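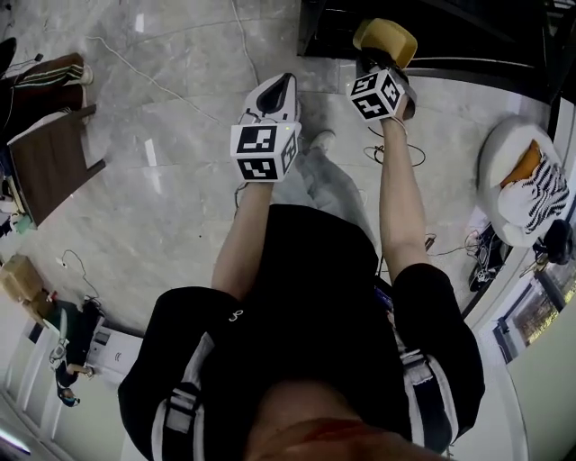
Dunditz today released Dustance, a handheld kit for teaching household tasks to robot arms. A person wears a head-mounted camera, takes a gripper in each hand and does the task the way it would be done on any other day. Each gripper carries a white cube printed with black marker patterns, and the software uses those patterns to work out where the gripper is and how it is turned. In kitchen work the grippers take the place of fingers, so that a yellow bowl, for instance, is held by clamping the rim in the jaw. The recording is then converted into motions that a two-armed robot can be trained on.

Dustance is available to order from April. It is sold as a complete kit and includes the desktop software, Dustance Review, for checking and labeling recordings.

Recording without a robot

Most teams that teach robots by demonstration use remote control. An operator moves a pair of leader arms, or wears a headset and holds controllers, and the robot copies the movement. The method gives clean data, but it needs a working robot for every hour of recording, and the robot has to be moved to wherever the task is done.

Dustance records the demonstration first and brings in the robot later. The operator can stand, turn, walk to a counter or crouch to reach a low shelf. A recording can be made in a rented apartment, an office kitchen or a stockroom, and the kit packs into 2 hard cases.

The jaw on each gripper matches the jaw that Dunditz supplies for the robot side. When the operator picks up a dish, the contact between jaw and dish is the same contact the robot will have to make. Operators feel a poor grip right away and adjust it, and the correction becomes part of the recording.

"People who try it for the first time tend to reach for things as if they still had fingers," said the Dustance product lead at Dunditz. "After a short while they change how they approach the object. They tip a bowl before they take hold of it, or they slide a plate to the edge of the table. Those are the habits we want on the recording, and it is hard to get them any other way."

Tracking and calibration

The printed cubes are the main source of position data. A cube shows different faces to the camera as the wrist turns, and the software needs a clear view of one face to compute a position. Two or more visible faces give a steadier result. Where both cubes leave the camera's view, the software marks the gap and does not fill it in unless the user asks it to.

Calibration is done at the start of each session. The operator holds both grippers in front of the head camera, opens and closes each jaw, and turns each wrist through its range. Dustance Review then reports whether the session can go ahead. If a cube is scratched or dirty, the report names the face that failed.

The grippers are used with cables in this release. Dunditz tested battery-powered versions and found that operators disliked the added weight during long sessions. A wireless option is in development and has no release month.

Teleoperation remains supported

Customers who already use remote control can keep doing so. Dustance Review opens teleoperated recordings and handheld recordings in the same project, and users can choose the mix for each training run. Dunditz recommends handheld recording for tasks with a lot of variety in objects and rooms, and remote control for tasks where force on the object matters, such as pushing a plug into a socket or closing a tight lid.

The company also recommends a small set of teleoperated recordings on the target robot for every new task. Handheld recordings do not capture the limits of a given arm. A person can bend an elbow in ways that some robots cannot, and the review software flags motions that fall outside the reach of the selected arm. Flagged recordings can be kept, trimmed or removed.

Results from the pilot

Dustance was used in a pilot program with Sachdeva, a maker of kitchen equipment for care homes, and Zemby, which runs a cleaning service for short-stay apartments. The pilot covered 13 tasks, among them stacking bowls, clearing a table, folding dish towels and sorting flatware into a tray. Operators received one training session before they began recording.

Across the pilot, 80 percent of handheld recordings passed review without edits. Most of the rejected recordings failed because a cube was hidden behind the operator's other arm or behind a large object. Dunditz changed the angle of the cube mount after the pilot and added an audible tone that sounds when tracking is lost.

Sachdeva used its recordings to train a two-armed robot to unload and stack dishes in a test kitchen. The company plans to continue with trays and covered plates. Zemby recorded in apartments between guest stays and is using the data to compare how the same task is done in different rooms.

"We could not have put a robot in those apartments," a spokesperson for Zemby said. "Some of them are up three flights of stairs. Our own cleaners did the recording, and they know where the work gets awkward. They asked for a lighter trigger and a longer cable, and both changes are in the version going on sale."

What is in the kit

Each Dustance kit contains a left and a right gripper with marker cubes fitted, the head camera and its strap, spare finger pads, a set of replacement cube faces, all cables, and a printed calibration card. Finger pads can be changed without tools. A license for Dustance Review is included for 7 user accounts, and more accounts can be added at any time.

The software runs on a standard workstation. Recordings are stored on the customer's own equipment by default, and Dunditz does not receive a copy unless the customer shares one for support. A blurring tool is provided for faces, screens and paperwork that come into view while recording in homes and workplaces. Dunditz advises customers to get written permission from anyone who lives or works in the space.

Availability

Orders open in April through the Dunditz sales office and through existing distributors. Pilot customers will receive the updated cube mounts and cables at no charge. Demonstrations can be booked at the Dunditz workshop, where visitors may record a task of their choice and see it played back on a robot arm. Visitors are welcome to bring their own objects, provided that they fit in the jaw and contain no liquid.

About Dunditz

Dunditz develops tools for recording, reviewing and replaying manual tasks for robot training. Its products are used by equipment makers, service companies and research groups.

Press contact: Dunditz Press Office. Product photos, a specification sheet and a short recording made with Dustance are available on request.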